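Two grippers, one stubborn drawer

I've had a ridiculous amount of fun this July with a drawer that doesn't exist. It lives in Drukeck, the simulator I've been using since spring, and I've spent four evenings trying to get an arm to pull it open with two different hands. I meant to spend one evening on it, then move on to stacking things like a normal person.

The question was simple enough. I wanted to know whether the Prallar fingers, which are wide and have a bit of give in them, would do better on a bar handle than the Flakar fingers, which are narrow, stiff and metal. My bet was on Prallar. Soft pads, more contact, more forgiveness if the arm comes in a little crooked - it seemed obvious. I even said so to Aravind Panicker over lunch, with more confidence than I'd like to remember.

I ran 643 pulls in all. Same arm, same cabinet, same starting pose give or take the random wiggle I add so the thing can't just memorize one path. I let it run while I cooked, while I slept, and once during a very long phone call with my insurance company.

So, Prallar first. On the open table these fingers are lovely. Blocks, bottles, the lid of a pot, they just close on things and hold. But the handle on this cabinet runs across the upper part of the drawer front and there isn't a lot of room behind it. A wide finger has to get into that gap before it can do anything useful, and mine kept bumping the drawer front on the way in. Then the controller feels the bump, backs off, tries again, bumps again. Watching it at double speed is like watching me try to get a parking ticket out of the machine.

Once it was in, though, it stayed in! I want to be fair about that. I had hardly any slips with Prallar after a proper grasp. All the trouble was in getting there.

Flakar went the other way. The narrow fingers got to the handle with room to spare, and then about half my early attempts ended with the hand sailing backward holding nothing at all. Stiff metal on a smooth bar is not a great match if you squeeze and pull at the same moment, and that was exactly what I had told it to do. I put in a short pause between closing and pulling and the slips dropped off so sharply that I reran the batch because I thought I'd loaded the wrong file.

The other thing I changed was the storage box. I'd put it on top of the cabinet because I wanted the arm to deal with something in its space, and the box sticks out a little past the cabinet's edges. That overhang matters a lot more than I expected. The hand comes down from above and in front, so the body of the gripper passes right by the box on its way to the handle. Prallar has a bulkier body and clipped it over and over. Flakar clears it, though not by much, and only if the wrist is tilted. With the hand pointing straight down it was a coin toss.

Which brings me to the controller, and I could go on all night here. I started with plain position control because I'm lazy and it was already set up. It's fine for reaching. It's terrible for drawers, or mine is, because a drawer only wants to move along one line and my path was never quite that line. The arm fights the rails and something has to give. Switching to the Nakpan controller, which lets you make the arm soft in some directions and firm in others, was the best thing I did all month. Firm along the pull, soft sideways, and the drawer more or less tells the arm where to go. I grinned like an idiot the first time it came out smoothly.

Sakda Boonyarit asked me on Thursday whether any of this would carry over to a real cabinet. Some of it, I think. The pause before the pull, sure. The clearance problem, definitely, since a fat finger is a fat finger anywhere. I'd trust the slip numbers a lot less. Friction in simulation is whatever I typed into a box, and I typed it in late at night.

A few notes to myself before I forget them:

Log the wrist angle at contact. I kept having to replay runs to find it.
Turn the decorative placemats off for big batches, they slow down my rendering and the arm doesn't care.
Try Prallar with the thinner pads.
Give the cabinet a small random turn. Right now I'm being too kind to the arm.

If you've tried soft fingers on bar handles and had better luck, please tell me what you did. I still like that hand and I'd love to be wrong about it. 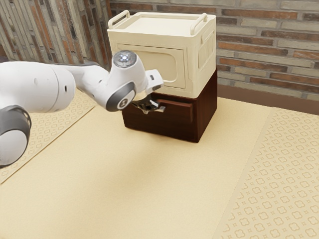

Posted by Aravind's lunch buddy, in Robots, July

Flakar fingers down at the drawer handle, with the cream box on top of the cabinet and the white hand passing in front of its lower corner. I've set up the next batch around this same layout, and I'll post the settings once I've cleaned up the file.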